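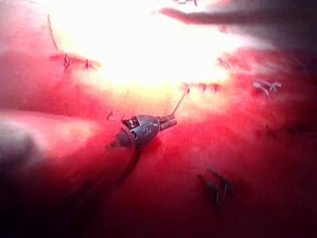
Jaws slightly open, thread trailing up toward the light.

Stitches, Up Close: A Skeptic's Gallery

Last updated: April 23, 2019

Print this page | E-mail this page

I have sat through a lot of talks on suturing technique, and most of them show the same kind of slide. You get one perfect row of knots, evenly spaced, tails all trimmed to a length, and a speaker who moves on before anyone can ask how many tries it took. I don't trust those slides. I never have. So when Rasmus Dzene asked me to put together a page for the Wemside skills group, I told him I would do it if I could pick pictures where the work was still going on. He said fine, as long as I kept the complaining short. We'll see.

There are two pictures on the page. I started with 30 and threw out anything that looked like a brochure. The bench notes I've added are mine and the group hasn't voted on them.

About the first one. People who like to sell courses will tell you that good light fixes everything. Look at the top half of the picture at the start of the page and tell me what you can make out in the glare. The tissue goes from deep red to pale yellow to plain white, and whatever is in the middle of that white is lost to me. Glossy surfaces throw light back at you. I have raised this at Wemside and at Dolen, and both times the answer was a brighter lamp.

Thread is the other thing worth a look. One line of it runs up to the right from the tips of the jaws, and there's a faint loop on the left of the housing that I missed the first time I opened the file. Pale thread against a bright background is very easy to miss. The teaching sheet from Avotiņš says to "maintain awareness of the loop at all times," which is nice advice and doesn't say how. My own rule is duller: if I can't see the loop, I don't pull. I have broken that rule and paid for it with a snarl that took longer to clear than the stitch took to place.

The long shadow gets left out of the handouts too. It slides away down and to the left under the tip, and I find it more useful than most of the advice I've been given about depth. Watch the gap between a tip and its shadow and you have a fair idea how high you are. Not a perfect one. The shadow depends on where the light sits, and if somebody moves the lamp halfway through you have to learn it over again. Rasmus thinks I make too much of this. He may be right, but he also bumps the surface more than I do.
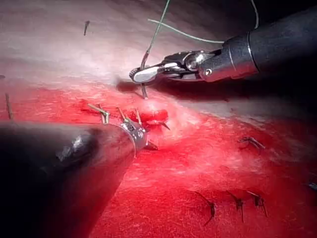
Curved needle held nearly upright, green thread, and plenty of old knots for company.

I like this one better, mostly for the clutter. The needle is in the jaws with its lower point dipping toward a small pinched mound, and just below and to the left is a small open wound. Dark knots are scattered over the red surface, including three in a rough row near the bottom. I wouldn't call the spacing even. I also wouldn't call it bad, and I'm tired of hearing uneven spacing talked about as though it were a moral failing. What I want to know about a row of knots is whether each one holds, and a picture can't tell you that. Neither can the slide with the perfect row, by the way.

Four thin brown tails stick out around the silver wrist at lower left, each going its own way, one with a little bend at the end. Tails like those are a nuisance. New thread catches on them, and then you are tugging at something you didn't mean to tug at. Trim them short, people say. Trim them too short and the knot can slip. The Grekcombe handout gives a single correct tail length and prints it in bold, with no word on what thread or what knot they had in mind, so I've stopped giving it out.

I have more patience for the green thread than I used to. It shows up well against red, and even over the paler tissue you can follow the strand and the loop that arcs over the wrist. I argued against colored thread for years on the grounds that it made learners lazy. I've dropped the argument – there is enough to squint at already.

As for holding the needle upright like that, you will hear that there is one proper angle and that everything follows from it. I've heard three proper angles from three instructors, all of them sure. What I tell people at Wemside is to follow the curve of the needle with the wrist and quit shoving it forward. It's old advice and I didn't invent it. It's also about the only piece of it I would still defend after a long afternoon.

More pictures may go up in May if I find any I can stand to look at. If you have your own, send them to Rasmus, and please leave in the ones with messy tails. Anything with a perfect row of knots will be met with questions.

11 comments | 433 shares

Print this page | E-mail this page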